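Nisley's Night Shift Learns Its Way Around, Mostly in Software

PRIDDEN, Feb 16, 2021 – Housekeeping at the Nisley extended-stay residence on the edge of Pridden has taken on a new hire that doesn't take lunch, doesn't complain about the parking and so far hasn't set a wheel in the building. Kassa, the robot the company is bringing in to handle pickup and doors on the overnight shift, spends its working hours in a simulated apartment, where it picks things up off simulated floors. The people it will work beside have been watching it do so on a monitor in the linen room, which used to show the weather.

Kemwood, the firm that makes the software, says the robot must complete 2681 practice runs before it is allowed near a guest's hallway. By Monday's count, if you trust the whiteboard by the ice machine, it had finished 2216. The whiteboard is updated by whoever passes it with a marker.Pickup is the part the staff care about. The overnight crew walks 200 rooms' worth of corridor and common space, and a good share of the shift goes to bending over for whatever has been left on the floor. The training runs are all about that bend: come in from above, get a finger on either side, and don't crush whatever it is.

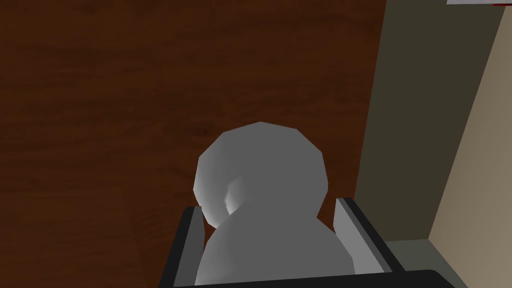
Dolores wanted to know who gets called when it drops something at three in the morning, and she said she already had a fair idea of the answer. The answer, supplied by management in a two-page handout, is the "floor lead," a title that did not exist in January and now belongs to whoever has been on the crew longest. It comes with a tablet and a small raise. It also comes with the phone.

Nisley says no jobs will be cut. The overnight crew stays the same size, with one person per shift moved off the corridors and onto what the handout calls supervision. Several of those in line for it pointed out that supervision appears to mean sitting in a chair, and asked whether it could be a better chair. A request has gone in.

Other changes are less restful. Carts have to be parked on the left side of the corridor, because the robot plans its route along the right. Notes taped to doors are out. Doors themselves have been a long discussion. The housekeepers open them with a hip, a foot or the corner of a cart, and none of these methods has been found suitable for Kassa, which must go in hands first. Its door practice started later than the floor work and accounts for 259 of the runs so far. Old hands who have been getting through the same doors with a stack of towels up to their eyebrows were asked to write down how they do it. Most of the forms came back blank, and one said "push."

The crew has also been invited to suggest things for the robot to practice. Suggestions to date include wet bath mats, a guest's dog, the other guest's dog, and the third-floor vending machine, which everyone agrees would be a fair test of anybody's patience. Kemwood has accepted the bath mats.
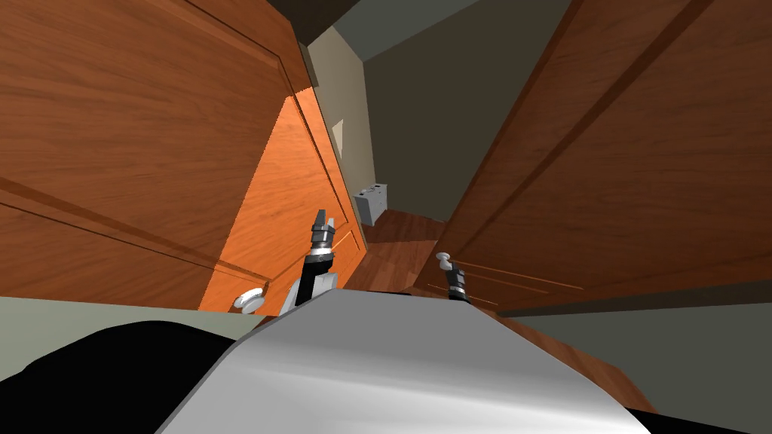
Two doors and a tight gap between them, from one of the simulated practice apartments.

The first real shift is penciled in for the end of February, in the east wing only, with a floor lead walking behind. Guests will find a card on the desk explaining what they might meet in the hall. An early draft asked them to "greet the unit normally." Staff requested a rewrite – they say the guests don't greet them normally either – and the new version asks only that people keep their shoes out of the corridor.

Until then the monitor stays on in the linen room. The weather has been moved to a smaller screen by the time clock.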